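Planning the Purchase of a Robot Hand for Kitchen and Workshop Use
Household Tips, Custville Home Workshop Service. Revised 8/24/24

Members who intend to buy a robot hand should settle the budget before comparing models. The price of the hand is only one part of the cost. Cables, mounts, a power supply and spare fingers are often sold separately.

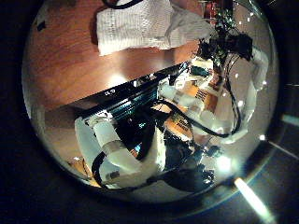
The Service advises setting money aside for replacement parts in the first year. Britta Vogler, who keeps our purchasing records, lists the Dumix hand at $1,487 and the matching arm mount at $798. Delivery takes 14 days, longer in January.

Ask the seller for a written parts list - and check that gears and finger joints can be ordered singly.
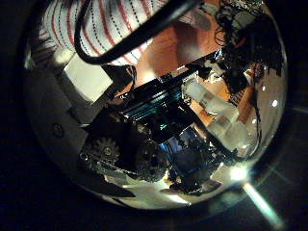 Should a household buy a used hand to save money?
A used hand is a fair choice if the seller can show it working and replacement parts are still sold. Allow for a new set of cables in the price.

Measure the work surface and the distance to the nearest outlet before ordering. Wood tops should be protected with a mat where the base is clamped, and the floor nearby kept clear for cable runs. 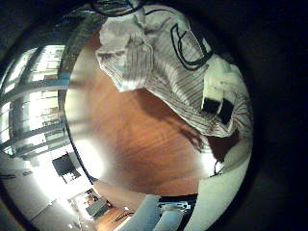 Obtain 3 quotes in writing, each stating the warranty period and the cost of return shipping. Installation should appear as a separate line.

Keep small parts in labeled boxes and store the receipts with them.

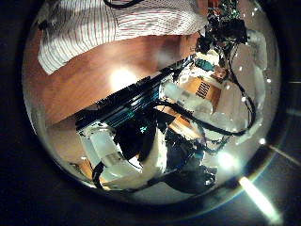

Warranty claims are handled by the seller, not by the Service. Questions on budgeting may be sent to Timo Ruppert at the Custville office.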